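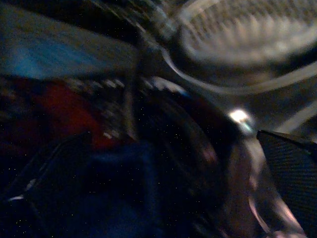
The Hutau Wayfinding System is the family of signs, maps, floor markings and wall graphics used throughout the Hutau Transit Hall, a rail and bus station in the town of Briem. It was designed by the studio Sovitz and opened to the public in August, along with the rebuilt east concourse. Among people who love station signs it has a devoted following, and it is easy to see why: few systems of its size are so cheerful and so quick to read.

Background

The old hall had grown in stages, and each stage brought its own signs. By the time the rebuilding began there were 19 different styles of arrow in use, some painted, some cast in metal, and a handful printed on paper and taped to columns. Riders changing from the lower platforms to the bus bays often followed one set of arrows into a stairwell and came out facing a different set that used other names for the same doors.

Sovitz began with a survey of every sign in the building, which listed 2,336 items, down to the stickers on trash cans. The new system replaced them with 516 signs. Much of the drop came from giving each entrance a single name and sticking to it.

Design

The lettering is Prevow, a sans serif drawn for the project. It has wide, open shapes, a lowercase "l" with a generous curved tail, and numerals tall enough to stand clear of the words beside them. Prevow comes in 2 weights. The heavier one is for destinations and the lighter one for everything else, including opening hours and the wonderful little historical notes set into the handrails.

Color follows direction. Signs leading toward trains are deep blue, signs leading toward buses are orange, and signs leading out to the street are green. The same colors run along the floor as narrow stripes, which widen into large painted circles wherever two routes cross. Children hop between these circles all day long, and the one outside the ticket office has been repainted more often than any other part of the system.

The largest single piece is the river mural on the north wall. It shows the course of the Briem River from its springs to the town, with each bend lined up with a platform stair, so that a rider can agree to meet a friend "at the second bend" and be understood. Local use of the bend names has spread well past the station, and at least one bus stop now carries one!

Later changes

Raised lettering and braille were part of the original signs at doors and elevators. A revision dated May 30, 2018 extended them to the platform maps and moved those maps lower on the wall, within reach of seated riders. The same revision darkened the orange, which had looked washed out under the skylights in the afternoon.

A smaller version of the system is used at the Briem bicycle garage, without the floor circles.

See also
Environmental graphic design
Pictogram
Tactile map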